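Some news I've been sitting on for a few weeks, so bear with me, it'll take a few posts. Friederike Rothe has agreed to join the advisory board at Clureo, and I could not be more pleased.

A lot of you will know Friederike from her years at Bullance, where she ran the supply side of the business through two warehouse moves and a very ugly winter for freight. I first met her back then, when I was a nervous supplier with a bad spreadsheet. She went through it with me line by line and never once made me feel silly.

After Bullance she went out on her own and has been helping smaller companies in Clirham sort out how they buy, store and price things. Some of them had three people on the payroll and some had 300, and she seems to treat them all the same way — lots of questions first, opinions much later.

So what will she be doing for us? Mostly she'll be sitting with me and the senior team once a month and poking holes in the plan. She'll also spend some time on the Nishad merger paperwork, which has been dragging on since May and could really use a fresh set of eyes.
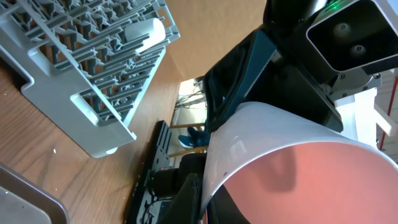
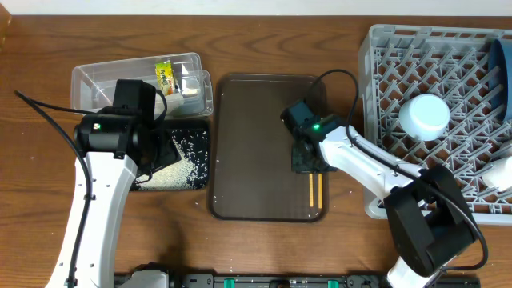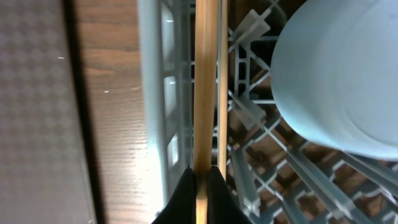
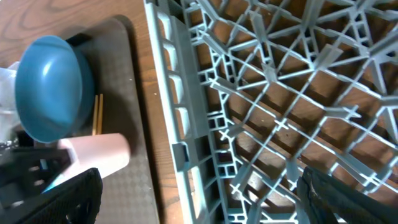 Four from the same table. The long wooden sticks are in the third, the gray dish rack with the textured tray beside it in the fourth.

Back to the numbers, for those who asked in the replies. We closed the last quarter with 3,173 active customers, and 1,281 of those came over from Nishad. That's a big group of people to welcome all at once, and I don't think we've done it perfectly. If your invoice still has the old name at the top, please send me a message and I'll get it fixed.

Someone also asked whether this means Friederike is taking a seat on the main board. No, the advisory board is separate. She doesn't vote, she doesn't sign anything, and she's completely free to tell me I'm wrong (she has already done this twice, once before we'd even ordered lunch).

I should say that she didn't agree right away. Her worry was that advisory boards can turn into a nice line on a website and a dinner every December, and she's been on one or two like that. We talked it over and wrote down what we each expect, including that she gets the monthly figures at the same time I do. That seemed to settle it.

A big thank you to everyone at the Clirham office who helped with the search. We started with a list of 50 names, which was far too long, and I know a few of you gave up evenings to make all those calls. I haven't forgotten that I owe you a proper supper.

Friederike will be at the open house next month and would love to meet customers, old and new. Come and say hello, bring your questions about the merger, and give yourself a bit of extra time to find parking. We'll have the coffee on from nine in the morning.

Last updated: 4:40 p.m.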